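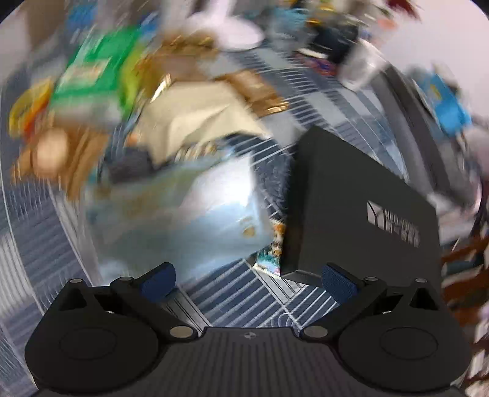 4. Choosing a surface and applying labels

Labels printed on the Skavia hold best on a surface that is clean, dry and smooth. Look closely at the surface before you print, as the finish matters more than the colour. Fine parallel grooves, like those on the ribbed black top in the photo, leave the label resting on the ridges only, and its corners will lift. On an item of that sort, look for a flat area away from the ribs and keep clear of any raised rings and existing markings. Cross-hatched grip pads are also unsuitable. If there is no flat area, use a tie-on tag (see section 6).

4.1 Before you start

You will need:
a lint-free cloth
the cleaning wipes supplied with the printer
the plastic smoothing card from the lid pocket

Let anything brought in from a cold store or vehicle reach room temperature first. Labels applied to a cold surface may seem firm and then come away overnight.

4.2 Applying a label

1. Wipe the area with a cleaning wipe, then dry it with the cloth.
2. Print one label on plain paper stock and hold it in place to check the size. Trim the layout if the label would overlap a join or an edge.
3. Load the adhesive roll and press Print. Wait for the green light before tearing.
4. Bend the label back at the split in the backing paper and peel away the shorter half. Do not touch the adhesive.
5. Line up the exposed end and press it down lightly. You can still lift it at this stage.
6. Draw off the rest of the backing while pushing the label flat with the smoothing card. Work from the fixed end to the free end.
7. Press firmly over the whole label for 10 seconds.

Leave the item alone overnight if you can. The adhesive reaches full strength the next day.

Note: Small bubbles under white stock usually go down by themselves. Bubbles under clear stock do not – peel the label off and print another.

CAUTION: Do not cover air vents, battery covers, serial plates or safety warnings with a label.

CAUTION: Do not use wipes on screens or on painted surfaces less than a week old.

4.3 Curved surfaces

Turn the label so that its short side follows the curve. For cables and thin tubes use the Kerkon wrap roll and let the clear tail overlap the printed part. Standard stock will spring open on anything thinner than a broom handle.

4.4 Removing a label

1. Warm the label with a hairdryer on its low setting.
2. Lift one corner with the smoothing card. Do not use a blade.
3. Pull slowly, keeping the label close to the surface.
4. Remove any residue with a wipe.

4.5 Roll life

A standard roll gives 500 small labels or 228 large ones. The wrap roll gives around 100. A red stripe along the edge of the backing means the roll is nearly finished – have a new one ready before starting a long batch. To change a roll, see section 5.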